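Arko cast aluminium stockpot: four months in

8 November 2023

So I finally caved and replaced the old enamel stockpot, the one Mum gave me when I moved out, which had a chip in the bottom the size of a five cent piece and had started leaving rust on the tea towels. I'd been putting it off for ages because good big pots cost a bomb. Then the Fudstead catalogue turned up with the Arko range in it and I talked myself into the biggest one they do (it was late, there'd been wine).

I paid $324, full price, like a mug. It went on special in October, of course it did.

What I cook in it

Soup, mostly. I'm one of those people who makes a ridiculous amount of soup on a weekend and then eats it until I'm sick of the sight of it. Pumpkin, pea and ham, a chook and corn one the kids will eat without negotiating. I also do a big bolognese, and I've had a crack at Gholamreza Bagheri's lamb and herb stew from the community cookbook our library put together, which takes a whole arvo and is worth every minute. Double the dried limes if you like things sour! I do.

The Arko handles all of it really well. It's a heavy pot and it takes a while to come up to temperature, so on my old coil stove I allow a good ten minutes before the onions go in. Once it's there, though, it holds. I can drop it to the lowest setting and the bolognese just blips away for hours without catching. The enamel one used to scorch if I so much as went to check the letterbox.

Rice is the one thing I've given up on in it. Too wide, cooks unevenly, and I ended up with a crust on one side and porridge on the other. I've gone back to the little saucepan.

Cleaning

Easy, with a catch. The inside wipes out with hardly any effort, even after I forgot about a batch of plum jam. The outside is where you have to keep on top of it. Drips that go down the side bake on, and pale colours show everything. Bicarb paste and an old toothbrush gets most of it. I wouldn't put it in the dishwasher, whatever the booklet says, as my neighbour Ezequiel Barroso did that with his Arko frypan and it came out looking like chalk.

Storage is a pain too. It doesn't fit in any cupboard I own, so it lives on top of the fridge next to the Debnath slow cooker, and I need the step stool to get it down. Some 32 batches of soup later I've got excellent shoulders. 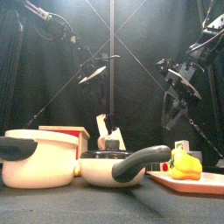
The colour

I went for a cream pot with black handles, and I'm still pleased with it. Cream goes with everything and looks a bit old-fashioned on the stove, in a good way. I did look at the Gusholm in dark green, and if you're messier than me (unlikely) that might be the smarter buy. It's cheaper as well, but the handles were too skinny for my oven mitts and I didn't trust it full of boiling stock.

Would I buy it again?

Yep, on special. If you're cooking for one or two, get the next size down, you'll thank yourself every time you wash up. For a family of 6 or anyone who fills the freezer like I do, the big one earns its spot. I'm doing minestrone in it tonight and I still haven't bought the celery.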